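Trikow Chapel, Presow: safety checklist for the building, with comments

Walked round on 9 March 2020, before the evening prayer meeting. Items marked "Action" need doing before the next members' meeting.
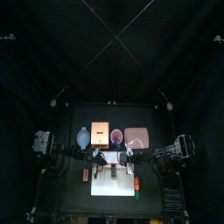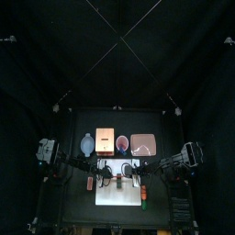

1. Main entrance and porch
Outer doors open fully: Yes
Mat flat and secured: No. Action
Comment: The left-hand corner of the mat lifts when the inner door is pushed back. Tape has been tried and does not hold. Replace it.

2. Sanctuary seating
Centre aisle clear: Yes
Side aisles clear: Partly
Comment: The licence is for 82 seated. We set out 73 chairs on an ordinary Sunday, so there is no need for the extra row by the radiator. Hymn book trolley to go back behind the last pew after each service.

3. Pulpit and steps
Handrail firm: Yes
Step edges visible: No. Action
Comment: Visiting preachers do not know the top step is deeper than the others. White edging strip has been bought from Jundlow and is in the vestry drawer. The reading lamp flex should run down the back of the desk. It was across the top step again.

4. Baptistry
Cover boards locked down: Yes
Heater unplugged: Yes
Comment: Last filled in August. Boards to be checked by standing on them at the edges before any children's event.

5. Fire extinguishers and exits
Extinguishers in place and in date: 4 of 4
Exit signs lit: Yes
Rear exit opens from inside without a key: Yes, but stiff
Comment: Esfahani serviced the extinguishers and left labels on each. Rear exit bolt needs oil.

6. Candles
Used at: Carol service and Good Friday reading only
Comment: Glass holders, no loose candles in the pews. Keep them off the window sills, where the curtains reach.

7. Kitchen
Urn lead undamaged: Yes
First aid box complete: No. Action
Comment: Burn dressings missing, 2 needed. Urn to be filled where it stands and not carried full.

8. Vestry
Floor clear: No. Action
Comment: Boxes of old commentaries and study notes stacked in front of the fuse board. They can go on the bookstall or to the upstairs cupboard.

Next check due: August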